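Come teach our robot arm to push buttons (paid, no experience needed)

Hi! I run the button-pressing study at the Wendon lab, and I'm looking for people who'd like to spend an afternoon steering a robot arm with their own two hands. You don't have to know a thing about robots. Last round I had a baker and a retired bus driver, and they were both great at it!

My question is pretty simple. When a robot learns a task by copying people, does it do better with lots of demos from a couple of experts, or a few demos each from lots of beginners? Our first run, called Asteo, used 2207 demos, all from lab members. It did fine until we tilted things, and then it got confused (so did I, to be fair). Now I want 2000 fresh ones from folks outside the lab.
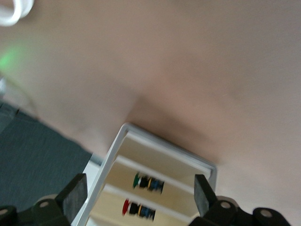 Wrist view, gripper open on either side of the box with the green and red push buttons.

You'll sit at a desk, hold a controller and guide the gripper up to the box, watching mostly through the wrist camera. That view takes some getting used to, so we start with a practice block that doesn't count. After that it's green, red, reset, repeat, with snack breaks whenever you want one.

A session pays $174 and you can sign up for one or two. I have 14 places left. You need to be 18 or older and okay with us keeping your arm-control recordings (no video of you, just the robot's side of it).

To grab a spot, fill in the short form on the Wendon study page by Sun 7 July. Tell me which hand you write with, and whether mornings are out!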